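Mistbridge Grasp Recordings: Frequently Asked Questions

Last revised October 20, 2019

Most of these came in by email after we put up the first batch in September. A few came from people who plainly think the whole exercise is a waste of time, and I have some sympathy with them. Answers are by Hongmei Kong unless marked otherwise.

What is in the collection?

2000 recorded grasps. Each one is an arm going down to an object on a table, closing on it, lifting, and putting it back. You get the video, the joint positions, the gripper opening, and a label saying whether the person running the session called it a success.

Is 2000 a lot?

No. It sounds like a lot if you had to sit through it. For a system that is supposed to pick up things it has never seen, it's thin, and I would be suspicious of anyone who told you otherwise on the strength of our data. It is enough to fit a model that looks good on our table.

Who decides what counts as a success?

The operator, by pressing a key. Our written rule is that the object has to leave the table and stay up for 3 seconds. We had 2 operators label the same set of recordings separately and they did not always agree, mostly over objects that tilted in the fingers but didn't fall. Where they disagreed we kept both labels. Please don't average them.

Why so many drink cans?

They're cheap, they stand up by themselves, and when one gets crushed you buy another. Those are reasons of convenience. I have read proposals that call cans "representative household objects," and I wish people would stop. A can is about the easiest thing you could hand a two-finger gripper, short of a block.
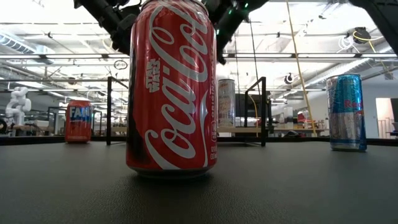
Can session, Coca-Cola at the gripper, with Fanta, Red Bull and a silver can also on the table.

Does the printing on the can matter?

More than it should. The can in the photo is a Star Wars edition Coca-Cola, with the script running up the side and a dark band down the left. A model trained only on cans like that may well be learning "red thing with white writing" and have no notion of a cylinder. We turn the cans between takes and swap brands. Whether that is enough, I don't know, and I haven't seen a test that would convince me. Slim cans and standard cans are tagged separately so you can hold one group out. Do that before you write to us about your accuracy.

Are the other objects on the table there on purpose?

Yes. Sessions tagged "shared table" have more than one object out and only one target. If your model does well with a single can and badly with neighbors, it has learned to go to whatever is there.

The background looks busy. Shouldn't you hang a curtain?

We argued about this for a long time. Tonantzin Ayala's answer, which won:

"A curtain makes the numbers nicer and the data worse. If the model gets upset by a workbench, I want to find that out from the recordings and not from a customer."

I voted for the curtain. I still think we should have recorded half the sessions with one, so that we could say something about the difference.

Are failed grasps included?

All of them, apart from 7 recordings where the log file was damaged. Those are listed by number in the readme. Early on somebody suggested trimming the failures to save disk space. Check whether any other collection you use has done this, as it often isn't mentioned.

Can I mix this with the Clirnau set?

You can, but gripper opening is stored differently. Ours is the distance between the fingertips and theirs is a fraction of full travel. The Zekow loader converts one to the other and is usually right. Plot a few before you trust it.

Will a model trained on this work on my robot?

Probably not without recordings of your own. Different fingers, different table height, different lights. We tried moving a trained model to the second bench in our own building and it got noticeably worse.

So what is it good for?

Comparing two methods on the same data. Checking that your training code runs. Teaching. I would not go much further than that yet.

Will there be a second batch?

Planned under the name Song, with bags and soft packaging. No date. Requests for particular objects can go to Tonantzin, who keeps the list.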